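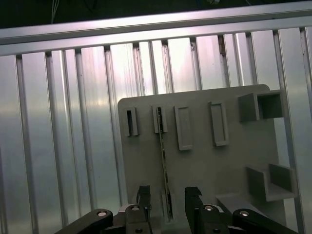
Leonie Kasten wrote in to say that her photographs have started turning up twice, once with their proper names and once with the word "copy" stuck on the end, and that the Plillari folder on her laptop now says it holds 1652 items when she could swear she never put in half as many. She wondered whether she had caught something nasty, and whether she ought to wipe the whole thing and begin again.

Please don't wipe anything, Leonie! You haven't caught anything at all, and I had very nearly the same muddle on my own machine in July, so I have been through it with a pot of tea and a notepad and can tell you what I found. I dare say a few other readers of the Anau newsletter are in the same boat, especially those of you who took up shared folders after the evening at the Ostermann rooms and have been happily adding telephones and tablets to them ever since.

A shared folder, for anyone who missed that evening, is an ordinary folder on your computer which a program quietly keeps the same as a folder on another computer, or on your phone. You save a letter on one, you make a cup of tea, and by the time you sit down at the other the letter is there. Lovely when it works, and it does work most of the time. The trouble comes when the same file has been altered in both places before the program has had a chance to compare them. Plillari can't tell which one you would rather keep, so it keeps the pair of them and puts "copy" after one of the names. It is being careful on your behalf, even if it doesn't feel like it when you are scrolling through the same picture of a christening cake over and over.

With photographs you might well say, as I did, but I haven't altered any! I hadn't, not on purpose. What I had done was turn a good many of them the right way up on the tablet, and the tablet counts that as a change. Meanwhile my laptop had been shut in its bag for the best part of a fortnight and knew nothing of it, and then I opened the laptop and ran a different program over the pictures to put the dates right. So there it was, every one of them altered at both ends, and a copy made of the lot.
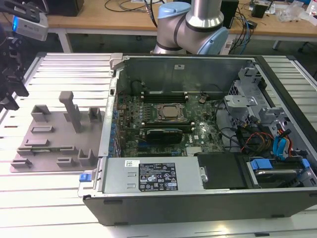 Page last changed: 2019-08-16

Now for the tidying up. Before anything else, pause the program. In Plillari you click on the small icon down by the clock and choose "Pause", and you will want to do the same on the phone or tablet. I left this out the first time and sat there deleting things on the laptop while the tablet did its best to join in, and I got into a dreadful tangle over which pictures had gone and which hadn't. Then make a plain copy of the whole folder somewhere quite separate, on a memory stick or one of those little outside drives. Mine came to 700 megabytes and fitted on an old stick from the kitchen drawer with plenty of room to spare.

After that, open the folder and type the word copy into the search box in the corner. You should get a list of all the doubles and can look through them at your leisure. Do look, though, because a file you named yourself might have the word in it quite innocently (I have a recipe for copycat shortbread that very nearly went the journey). Open a few of the pairs side by side and see which of the two you prefer. On mine the doubles were the ones still lying on their sides, so I was glad to see the back of them. If yours are the other way about, keep the doubles and delete the others, and change the names afterwards when you have an evening free.

Letters and lists want a bit more patience. I had 279 doubles altogether and most of those were pictures, but there were also 2 versions of the Christmas card list, and each had addresses in it that the other lacked. For that sort of thing you really do have to read both and put them together by hand. I printed mine out and went at it with a pencil.

When you are happy, start the program again on the laptop first and let it finish. The little icon stops turning when it is done. Then start it on the tablet, and leave the phone until last. It may take a good long while over the telephone wires if you live out our way, so set it going before supper and leave the lid up.

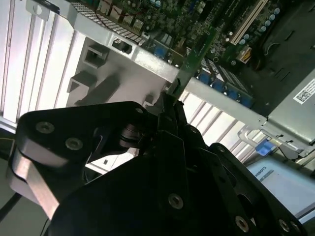 Circuit board card in an open desktop computer

Several of you have asked whether Zasuvari is any better in this respect. I have only had it on trial for a short while, so take this with a pinch of salt, but it asks you which version you want as soon as it meets a pair, and Plillari leaves you to come across them in your own time. Some people will like being asked. I found it rather a nuisance when I was in the middle of writing something, and I have gone back to what I know, though I'd be very glad to hear from anyone who has stuck with it longer.

Do let me know how you get on, Leonie, and keep that memory stick somewhere safe until you're sure all your pictures are where they should be.

Leonie Grube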